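How long can I keep open dry goods in the original box?

Posted in Kitchen and Pantry, by Gredudis

I moved into a smaller place in June and the kitchen has one cabinet that I can use for food. It's next to the stove but not over it. My old apartment had a real pantry, so I never thought much about any of this. I opened a box, used some, folded the top down and put it back.

Now I'm finding that things go stale a lot faster. Crackers are soft in a week. Baking soda and cornstarch seem fine, but I can't really tell by looking. I had a box of instant pudding mix that turned into a brick. Rice and pasta look the same as ever.

What I'd like to know is which things need to come out of the box and go into something airtight, and which can stay where they are. I don't want to buy a matching set of twenty containers. I have four glass jars with screw lids and a couple of plastic tubs with lids that snap. I could buy a few more if it makes sense.

Also, when the box goes in the trash, so do the date and the directions. I've already had one jar of white powder that I couldn't identify. It was either powdered sugar or cornstarch, and I threw it out. How do people keep track?

I live alone, so a box of anything lasts me a long time. The building is from the seventies and gets humid in summer. I run the window unit at night but not when I'm at work.

Posted by Sakamoto

Humidity is your problem more than time is. Most dry goods last for months after opening if they stay dry, and cardboard does very little to stop damp air. What matters is whether there is a sealed bag inside the box. If there is, the box is only there for stacking and printing. If there isn't, you're relying on paper.

I'd sort what you have into groups.

Move out of the box right away: anything powdered with sugar or salt in it (pudding mix, gelatin, drink mix, bouillon powder), powdered milk, brown sugar, and crackers or cereal once the inner bag has been torn down the side instead of across the top. These pull water out of the air. Your pudding brick is what happens.

Can stay in the box if you close the inner bag: crackers and cereal with a good bag, rice mixes, dry pasta in a plastic sleeve. Squeeze the air out, roll the bag down tight and put a binder clip or a clothespin on it. Folding it over without a clip does nothing after the first day.

Fine as they are: dry pasta in a plain box, white rice, dried beans, lentils, table salt if you don't mind breaking it up. Pasta and rice should still go in something with a lid if you've ever seen bugs in the building.

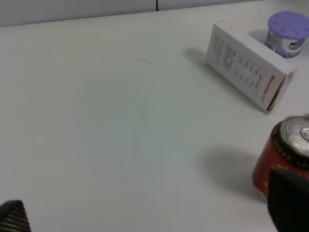 Baking soda and baking powder are their own case. They don't look any different when they're going bad, so you have to test them. For baking powder, put half a teaspoon in a few tablespoons of hot water. It should foam up right away. For baking soda, do the same thing but with a little vinegar. If you get a few lazy bubbles, use it for cleaning the sink and get a new one. Baking soda left open also picks up smells from other food, so don't bake with a box that has been sitting open in the fridge.

Cornstarch keeps for a very long time if it's dry. Mine sits in a jar and I've never had to throw any out. If yours has hard lumps, it got damp at some point and I'd replace it.

For labels, I cut the directions off the box with scissors and put that piece inside the jar, facing out, or tape it to the back if the food is a powder. Then I cut off the part with the date too, which is usually stamped on a flap or along one edge and not next to the directions. Look for it before you start cutting. If anyone who eats at your place has a food allergy, keep the ingredient panel as well. Write the day you opened it on a strip of masking tape. Masking tape comes off glass without much trouble and it takes a pen. The clear kind doesn't.

Your four jars should go to the things in the first group. Use the snap tubs for crackers or cereal with the inner bag still around them. You may not need to buy anything.

The last thing I'd check is the cabinet itself. Next to the stove is OK if it doesn't get warm. Put your hand on the inside wall after you've had the oven on for an hour. If it's warm, keep oil, nuts, whole wheat flour and brown rice on the other side of the kitchen, or in the fridge. Those go bad from heat and air, because they have fat in them, and a tight lid won't fix that.

Posted by Skernex

just put everything in the freezer. I keep flour, crackers, coffee, rice, all of it in there and nothing ever goes stale

Reply from Gredudis

My freezer is the small kind above the fridge and it's full of actual frozen food, but I could probably fit the flour.

Posted by Brimero

The advice from Sakamoto is good and I'd follow it. I want to add a few things from running a rental with a humid kitchen, and disagree with one point.

First, the freezer. It works for flour and nuts. It's not great for things you open every day. Each time you take a cold bag out and open it in a humid room, water settles on what's inside. Crackers that go in and out of a freezer get soft faster than crackers in a tub. If you do freeze flour, take out what you need, close the bag quickly and put the rest back. Let the flour you took out sit in a covered bowl until it's at room temperature.

Second, the part I disagree with. I would not leave pasta or rice in plain cardboard in an older building, whether you've seen bugs or not. Pantry moths and small beetles usually come home from the store inside a package. Once they're in one box they can get into the rest, through cardboard and even through thin plastic. I lost a whole shelf that way. A screw top jar or a tub with a tight lid keeps the problem in one container. If you're short on jars, put the whole box inside a zip bag. It looks bad but it works, and you keep the directions and the date without cutting anything.

Third, don't buy containers yet. Save jars. Pasta sauce jars, big pickle jars and peanut butter jars are all good. Wash the lid separately and leave it off overnight. If it still smells like pickles, fill the jar with water and a spoonful of baking soda, leave it a day, and do the same with the lid in a bowl. The old baking soda that fails the test is fine for this.

Make sure a jar is completely dry before you fill it. A few drops under the rim of the lid are enough to ruin a jar of powdered milk. I leave mine upside down on a rack for a night and then right side up for half a day.

On buying less: you said a box lasts you a long time. For the things that clump, get the small packets if the store has them, even though they cost more per ounce. The big box of drink mix isn't cheaper if you scrape half of it into the trash. For spices, the bulk bins let you buy two spoonfuls.

The dates on boxes confuse people. On most dry food in the US, "best by" is the maker's guess about quality for an unopened package. Food doesn't become unsafe the next morning. After you open it, that date doesn't tell you much and the day you opened it tells you more. Smell and taste will cover most of the rest. Rancid flour or nuts smell like old paint or crayons. Anything with mold, webbing or bugs goes out, and take that bag to the outside bin the same day.

If you do find bugs, take everything out, vacuum the shelf and the holes where the shelf pegs go, wipe it down with soapy water and let it dry before anything goes back.

Reply from Gredudis

Thank you both. I did the hot water test on the baking powder and got nothing at all, so that explains my last two batches of biscuits. The cabinet wall is warm on the stove side. I moved the oil and the brown rice to the shelf by the door and put the bouillon and the powdered milk in jars with the directions taped to the back. The pasta is in zip bags for now until I finish some sauce.

Reply from Sakamoto

Good. Brimero is right about the moths, I've just been lucky. Put the new baking powder in whatever jar you free up next, or leave it in the can if it came in a can. Those lids are tight enough.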